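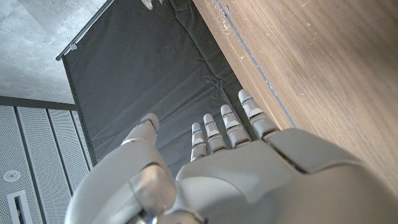

Poonam Mishra asks whether a wrestler who steps out of the ring with one heel, while his opponent is already falling, has lost the bout. It depends on the judges' view of the fall. If the opponent had no remaining chance of recovery, the bout goes to the wrestler who stepped out. If both were still in contention, the first to touch outside loses. The remaining questions were sent in before the Vindanport club tournament.

4th January
By Sverre Eklund

How is a bout decided?
A wrestler loses when any part of the body other than the soles of the feet touches the ground, or when any part touches the ground outside the ring. Hair counts as part of the body. The loosened front flap of the belt does not.

What is the ring diameter?
Club bouts use the standard ring of 4.55 metres, measured to the inner edge of the boundary. Training mats marked with a smaller circle are not accepted for graded bouts.

When does a bout start?
When both wrestlers have placed both hands on the ground. The referee does not give a starting shout. If one wrestler charges before the other is set, the referee calls them back. At Vindanport, a second false start by the same wrestler forfeits the bout.

Can the referee's decision be changed?
Yes. The judges may call a conference, after which the decision is confirmed, reversed or replaced by a rematch. Wrestlers and coaches may not request one. Video is consulted at the Namboodiri Hall only, as the Piltow venue has no replay equipment.

What happens if the belt comes loose?
The referee stops the bout, both wrestlers hold position, and the belt is retied. The bout resumes from the same grips. Manju Kandpal has charge of belt checks and will turn away any wrestler whose knot can be undone with one hand.

Which actions are forbidden?
Closed-fist punches, hair pulling, eye gouging, choking, kicks to the chest or stomach, and bending back fingers. Open-hand slaps and thrusts to the throat are permitted in senior bouts. Juniors may not thrust above the collarbone.

How are ties in the final table settled?
By a play-off on the same day. With two wrestlers level, a single bout is held. With three, they meet in rotation until one has won twice in succession.

Can I change weight class after entering?
Until the October list closes, yes. Write to Pramila Vashisht with your entry number. After that date the entry stands or is withdrawn.

Contact: Mident Sumo Association, entries desk, extension 555 | © Mident Sumo Association | Back to top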